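August 2024, Thursday night, too late

Well, I finally did it. I sat down and started learning my grandmother's language, forty-odd years after I should have. My head is full of tones and I can't sleep, so you get me instead, diary.

The class is online, two evenings a week, and the teacher is Rungnapa Siriwan, who is very patient and laughs at us only when we laugh first. There are nine of us. I'm the oldest by a mile, I think, though there's a man in Plevport with a gray beard who might beat me. Tonight we did the five tones for the third time. I said "new" when I meant "wood" and then "silk" when I meant "new" and by the end I was just humming up and down like a broken door hinge. Rungnapa told me to stop thinking so hard and sing it. I sang it. The cat left.

I bought the Brandum notebook, the fat one, because I always buy a notebook before I do anything (see also: watercolors, the year of bread, that awful business with the genealogy). It has 507 pages, which is a ridiculous number, and I've filled eleven. Mostly consonants. I love drawing the consonants! They have those little loops for heads and you're supposed to start at the loop every single time, and I keep starting at the wrong end like I'm writing a backward 6.

Napaporn Srithong called after class. We've been cousins our whole lives and she still finds it hilarious that I grew up in the house where Grandma talked all day long and came away with nothing but food words and "go wash your feet." She quizzed me on the kitchen and I got bowl, shelf, and wall, and missed outlet completely. She says I should learn rooms first and feelings later. So that's the plan for the weekend, kitchen words.

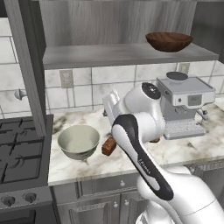
Kitchen card: bowl, shelf, wall, outlet.

I'm supposed to say a whole sentence about where each thing is. "The bowl is on the shelf." I can do that one now, fast, without looking! It came out so naturally around ten o'clock that I said it again to the bathroom mirror while brushing my teeth.

What I didn't expect is how much of her comes back. There's a word for when you feel bad about putting someone to trouble, and Rungnapa said it tonight in passing, and I had to turn my camera off for a minute. Grandma said it every time anyone drove her anywhere. Every time! We'd be pulling up at the pharmacy and she'd say it, and then she'd say it again getting out. I never once asked what it meant, I thought it was just the noise she made in cars.

I wish I'd started in June when Napaporn first sent me the link. I said I was too busy. Busy with what, I'd love to know. I looked back at the June pages and it's all tomatoes and being mad about the water bill.

The goal (I wrote it inside the cover in ink so I can't weasel out) is 2000 words. Napaporn says that's plenty to argue with an aunt. I have maybe eighty, and a good third of those are fruit.

Homework for next time: ten sentences about a room, and a recording of myself reading the Chuensuk story, the one with the turtle. I've tried the recording four times already and I sound like I'm asking the turtle for directions. Will try again in the morning before coffee, when my voice is lower. Must also call the dentist. Lights out.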